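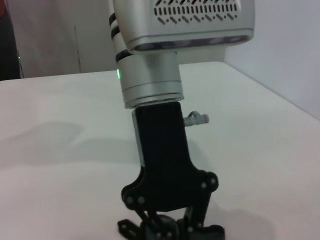

Pludard wrote:
Slow the approach down before you touch anything else, would be my advice. Our lot spent most of a term blaming the gripper when the arm was simply arriving too fast and nudging every block before the fingers closed.

Ecaterina Sârbu wrote:
Thanks Pludard! We're at 300 mm/s for the long moves and the same again for the drop to the table, so that may well be it. I'll get the group to try 200 for the last bit and see.

For anyone who has just wandered into the thread, this is the sorting project for the June open evening. The brief the students wrote themselves is that a visitor tips a handful of blocks on to the table, the arm finds them, picks them up and puts them into trays by size. They've called it Pan, after a very long argument. The two-finger gripper goes down from straight above, which keeps the maths kind for the younger ones.

husten wrote:
Love this. What are you doing for finding the blocks? White table under school lights was a nightmare for us, the shadow of the arm kept being picked up as an object.

Ecaterina Sârbu wrote:
Ha, yes, shadows!! We had a whole session on them. At the moment the arm goes to a parked position well off to one side, takes its look, then moves in. It costs us a bit of time on every pick but the students worked it out on their own and were so pleased with it that I don't want to take it away from them – and it does work, mostly. Pale yellow blocks are still hopeless.

teltis wrote:
I'm going to disagree with Pludard. Slowing down hides the problem. If blocks are getting nudged then your position is off, and at half the speed it will still be off. Do the calibration again with a pointed rod held in the fingers, touch it to four marks near the corners of the work area, and write down the error at each one. If it's bigger on one side you've got a tilt.

Pludard wrote:
Four marks is fine if you've got an afternoon. They've got teenagers and an hour after school. Speed is one number to change.

teltis wrote:
One number to change and then a demo where visitors stand there watching it creep. I've judged enough of these days to know that people drift off. Anyway teenagers can calibrate a robot perfectly well, mine enjoy it more than the coding.

Ecaterina Sârbu wrote:
You're both getting used, sorry! I'll put two of them on the calibration and two on the speed, then swap. They like a race.

Is anybody opening the fingers all the way before going down? We do, every time, and I wonder if that's half the trouble when blocks are close together. The outside of a finger catches the neighbour.

husten wrote:
Yes, that'll do it. Open to the block width plus a little. We had a table of widths in the code, nothing clever. Also turn the wrist so the fingers go in along the gap.

quietcog wrote:
Or push the heap apart first with the fingers closed. Looks brilliant from the visitor's side, a bit like someone spreading out dominoes.

Ecaterina Sârbu wrote:
Oh I like the spreading idea a lot. That's going on the whiteboard.

Ecaterina Sârbu wrote:
Update, 2024-05-05. Teltis, you were right about the tilt, there was a steady error along the right-hand side and the calibration pair are unbearable about it. Pludard, you were right as well, 200 on the way down made a difference even before they'd fixed anything. Best run so far is 149 picks before one went on the floor. The spreading move is half written and so far it mainly shoves things off the edge – great fun, not much use yet.

Pludard wrote:
149 is very good! What ended it?

Ecaterina Sârbu wrote:
Pale yellow block.

teltis wrote:
Put a strip of dark card down and try the yellows on that before you go near the camera settings. And log the failures by colour if you aren't already, it makes a nice chart for the display board.

husten wrote:
Dark card didn't help us much, it just moved the trouble to the navy ones. Mid grey was better. Can you post the widths table when they've done it? I'd like to compare with ours.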